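Helico — Groupe logiciel manipulation
Compte rendu de la réunion de janvier

Présents : Perrine Chevalier (animation), Vicente Olivares, Gisela Yáñez, Javiera Sosa
Excusé : Sipho Potgieter (remarques transmises par écrit)
Début de séance : 9 h 30

1. Approbation du compte rendu précédent

Approuvé avec une correction demandée par Gisela : le module de synchronisation s'appelle Nosteo dans tous les documents, y compris les anciens schémas.

2. Perception : emballages souples

Vicente présente l'état du segmenteur. Le jeu courant compte 3 864 séquences, dont 261 rejetées à la relecture. La plupart des rejets viennent d'une perte de suivi sur les emballages métallisés : les reflets sont pris pour des bords et le masque se coupe en deux. Le ruban adhésif brillant sur les cartons produit le même défaut.
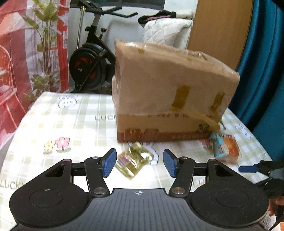
Javiera propose de traiter les reflets en amont, par un masque de saturation calculé avant la segmentation. Vicente préfère d'abord réentraîner avec une augmentation de contraste et comparer ensuite. Les deux pistes sont conservées. La comparaison se fera sur les mêmes séquences, sans nouveau tri.

Sipho signale par écrit que les motifs imprimés des nappes et des décors créent des détections parasites. Il demande que le plan de table soit estimé une fois en début de séquence et figé. Accord du groupe.

3. Estimation de pose et fermeture des doigts

Gisela rappelle que la largeur d'ouverture est déduite des images et non d'un codeur. Pour les objets minces tenus debout, l'estimation devient instable dès que l'emballage masque une partie des patins. Le filtre actuel lisse trop et retarde l'instant de contact.

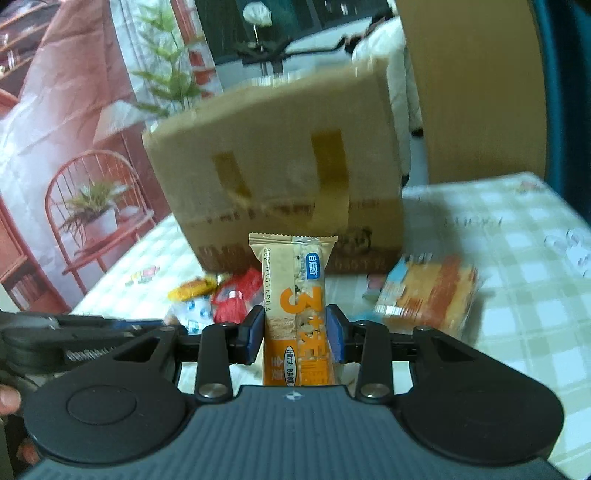

Elle a testé une fenêtre de 30 images au lieu de 200. Le retard diminue nettement, le bruit augmente. Perrine demande que la taille de fenêtre devienne un paramètre de configuration de Nosteo — aujourd'hui elle est écrite en dur à deux endroits. Gisela s'en charge.

Discussion sur l'étiquette « contact ». Javiera la pose au premier toucher d'un seul doigt, Vicente quand les deux patins appuient. Les deux conventions coexistent dans la base. Décision : contact bilatéral uniquement. Le toucher simple reçoit une étiquette séparée, facultative.

4. Planification : dépose dans un contenant

Le planificateur Orellana traite le bord du contenant comme une arête rigide. Avec un sac qui déborde, la marge de sécurité est calculée sur le carton et ignore le plastique. Javiera voudrait une enveloppe souple autour du bord, à coût élevé mais franchissable. Perrine craint des trajectoires trop hautes. Essai à faire en simulation avant toute modification de la branche principale.

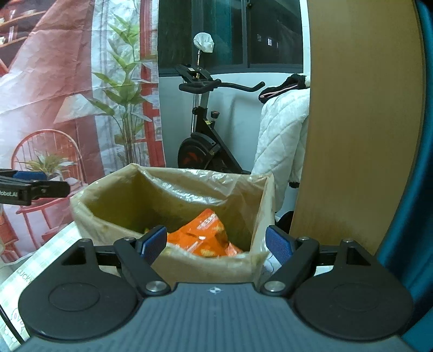
Pince ouverte au-dessus d'un carton doublé d'un sac plastique, un emballage orange à l'intérieur.

Vicente demande que l'étiquette « déposé » soit posée à l'ouverture des doigts et qu'un second champ indique l'immobilité de l'objet. Adopté.

5. Outillage

Mustorano, l'outil de relecture, plante toujours à l'ouverture des séquences comportant deux pinces. Sipho a isolé la cause : les deux flux partagent le même identifiant de session. Correctif prêt, en attente de relecture par Javiera.

Actions
Vicente : réentraînement avec augmentation de contraste, puis comparaison avec le masque de saturation.
Gisela : fenêtre de filtrage configurable ; mise à jour du guide d'annotation.
Javiera : masque de saturation, enveloppe souple en simulation, relecture du correctif Mustorano.
Sipho : plan de table figé en début de séquence.

Fin de séance : 11 h 10
Compte rendu rédigé par Perrine Chevalier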